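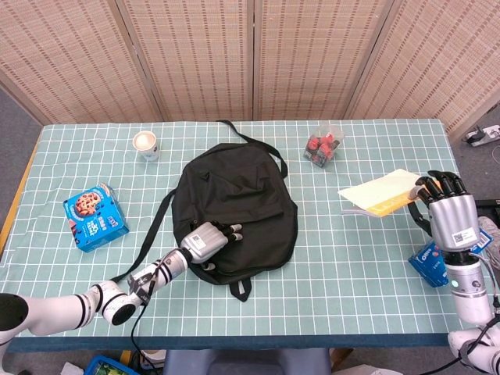
The hydrophone hit the water at Merden with a plop that sounded, through my headphones, like a piano falling off a truck. Then came a few seconds of hiss. Then the pond started talking.

I don't know how else to put it. There was a dry, fast ticking off to one side, a sort of creaky purr underneath it, and every so often a string of tiny pops that rose in pitch and stopped. "The ticking is probably a water boatman," said Maja Domański, who was lying on her stomach on the boardwalk next to me. "The pops are plants. Oxygen coming off the pondweed. Wait until the sun gets on it!"

I had come to Merden to learn about underwater listening, a corner of natural history that has been quietly filling up with amateurs. You need a hydrophone (a waterproof microphone, basically), a recorder, headphones and a willingness to keep still. The gear used to be expensive and fussy. It's now possible to put together a decent kit for less than a good pair of binoculars, and a lot of people who already own the binoculars are doing exactly that.

Domański teaches high school chemistry and started recording ponds eleven years ago, after a friend loaned her a contact microphone meant for guitars. She sealed it in rubber dip, taped it to a broom handle and lowered it into a drainage ditch. "It was a terrible recording and I played it for everyone I knew," she said. She has since visited 41 ponds, ditches, quarries and flooded fields, and she keeps notes on every one in a set of orange notebooks. Merden is the one she keeps going back to.

What makes a pond noisy? Insects, mostly. Male water boatmen sing by rubbing parts of their bodies together, and for their size they are astonishingly loud. Diving beetles squeak. Some of the sounds belong to animals that haven't been matched to them yet, and this is the part that gets people hooked. With birdsong, you can usually look up what you heard. With pond sound there's a good chance you'll come home with a buzz or a rattle that even the specialists can't name.

We spent the first hour moving along the boardwalk two yards at a time. I hadn't expected it to matter so much. Over open water there was almost nothing, a soft rumble from the road and the odd knock of a floating stick. At the edge of the reeds it was like walking into a crowded restaurant. Domański lowers the hydrophone by hand, lets the silt settle for a few minutes and only then presses record. She ties the cable to the rail so it doesn't rub, and she takes off her watch. Bare wrists, soft shoes, no rustly jackets – I had worn a rustly jacket, and I took it off.

Around the sixth or seventh stop she pulled one side of her headphones away and grinned. "Listen to the low one." It was a slow grunting pulse, like a zipper being opened by someone half asleep. She has 17 recordings of it, all from the same shady corner, and she still doesn't know what makes it. She has a theory involving beetle larvae. She's had other theories.

Back at the car we looked at the morning's files on her laptop. A spectrogram lays sound out as a picture, with time running left to right and pitch going up, and once you've seen a few you start to read them. The boatman was a neat row of vertical stitches. The pondweed was a scatter of dots climbing like bubbles in a glass of soda. The low grunt was a smudge along the bottom that I would have taken for traffic.

Wanda Bielecka, a freshwater ecologist who works at the Plultari wetlands, is careful about what all this can tell us. She has been comparing pond recordings with old-fashioned net surveys, and she likes what she sees so far. A net tells you what was there when you swept it, and it churns up the pond in the process. A recorder can sit through the night and not disturb a thing. "But a quiet recording isn't proof of a dead pond," she told me. "Plenty of healthy animals never make a sound. And the time of day changes everything, so if you only ever go at lunchtime you're hearing the lunchtime pond."

Her advice for beginners is to pick one spot and stick with it. Go at dawn, go at dusk, go in January when there's a skin of ice on the surface and the whole thing groans and pings. Write down the weather and the water temperature. Keep the boring files too, even the ones full of hiss, and name them in a way you'll understand in five years.

I've taken that to heart. My own pond is a lined one behind the Kaczorowski garden center, smaller than a parking space, and the owners are very patient about me crouching beside it. I've bought an entry-level hydrophone with a long cable and borrowed a recorder that eats batteries. On my first evening I got nothing but the pump. On my second, the pump was off, and close to the bottom, near the lily pots, something was ticking.

I sent the file to Domański that night. She wrote back within minutes, wanting to know how deep the hydrophone had been.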